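Bead Sorting and Restringing at the Grerkdale Craft Rooms

Gallery page – last revised 2024-03-17

The Grerkdale Craft Rooms maintain a lending collection of beads, cords and finished strings for use by schools, day centers and private members in the Mellton area. Items come back to us in mixed condition. Some are returned neatly boxed, and others arrive tangled together in a single bag. Each February the collection is closed to borrowers while the stock is sorted, cleaned and put back into order.

This gallery records part of that work. It is intended for members who wish to know how returned material is handled, and for anyone considering a gift of beads to the collection. Further pages cover the cord store, the button drawers and the Kaczmarczyk bequest, which is kept apart from the lending stock and may be viewed by appointment.

Returned beads are first spread out on a cloth. A soft surface keeps round beads from rolling and makes small ones easier to pick up. Strings are separated from loose pieces before any color sorting begins, and no string is cut at this stage unless the cord has failed.

Sorting by color
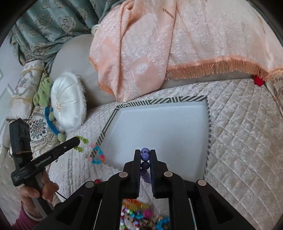
Color sorting at Grerkdale follows a chart of 13 families, adopted when the collection moved from the Indano building. The chart is deliberately simple, and most beads can be placed without discussion. Purple is the exception. It covers everything from pale lavender to deep violet, and a single short string may include several of these shades together, as the purple one held over the cloth does, with its glossy lavender bead above a darker violet one and paler frosted beads farther down. Such strings are kept whole and entered under the family name only. The mixed pile of pink, blue, orange, white, red and yellow beads lying on the pale fabric has both strung and loose pieces in it, and material of this kind takes the longest to work through. The shallow tray with the black-and-white striped rim has a plain white interior, against which differences between close shades are easier to judge.

Notes on the lending stock

Sorted beads are stored in lidded boxes, with no more than 300 loose beads to a box. Strings are stored flat, in paper sleeves, and are not mixed with loose stock. Labels give the color family, the finish (glossy, frosted or plain) and the shelf number.

Borrowers may take up to 7 boxes at one time. The usual loan period is two weeks, which may be extended once if the boxes have not been requested by another member. Schools in Mellton may arrange a longer loan at the start of term.

Beads that are chipped, cracked or badly worn are withdrawn from lending. Sound beads from broken strings are returned to the loose stock, and usable cord is passed to the beginners' table, where short lengths are always in demand.

Returning items

Members are asked to return strings unknotted where possible and to keep loose beads in the box in which they were issued. Boxes may be handed in at the front desk during opening hours. Please do not leave them in the entrance hall – the desk cannot record items that have not been signed for.

Gifts to the collection

Gifts of glass, wooden and plastic beads are welcome at any time of year except February. Mixed lots are accepted, and there is no need to sort them first. Donors who would like a particular string to be kept as it is should attach a note to it. Metal beads and findings are referred to the jewelry section on the upper floor.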